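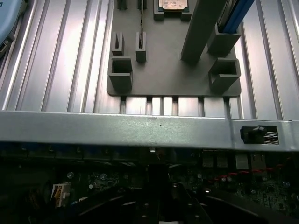 Njoroge Makokha

Workshop notebook, Sunday, 14:00

Equipment plan for the computer assembly cell. This entry records the position before the purchase request is submitted to Tellotitz. Colleagues are asked to enter corrections beneath it and leave the figures as written.

The present fixture plate is to be retained through the next budget period. Its square holders and narrow slotted holders are raised from a single plate, and a change of part therefore means a new plate. Oston has quoted 200 per plate at the current size, with delivery in 18 working days. The request will cover three plates. A quotation for a plate with separately mounted holders has been requested from Gökçe and has not been received.

The extrusion table requires no expenditure. T-slot hardware is to be drawn from existing stock and charged to the general account.
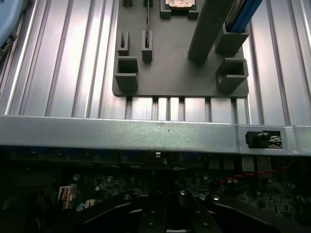 Clearance at the chassis rail remains the principal concern in selecting replacement fingers. The Fivow set is narrower at the tip than the set in use, but the supplier's drawing does not give the depth behind the tip. No order is to be placed until that dimension is confirmed in writing. Should it prove unsuitable, the funds will be moved to the spare wrist camera, listed as item 41 in the equipment schedule.

Processors for handling trials are consumable and should be budgeted as such. Used parts are acceptable. Thermal paste, cleaning wipes and storage trays are to be entered on the same line, which was omitted last period.

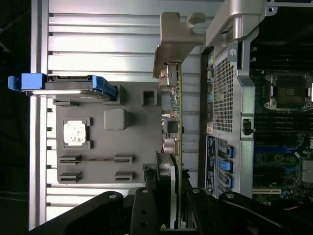 Fixture board and open workstation chassis, gripper at the expansion card area.

A second chassis of the same model is requested so that expansion card work and processor work may be scheduled separately. Estimated setup time is around 3 hours, excluding calibration.

Outstanding: Gökçe quotation; Fivow dimension; approval for the second chassis. The service contract will be treated in a separate entry in August.

N.M.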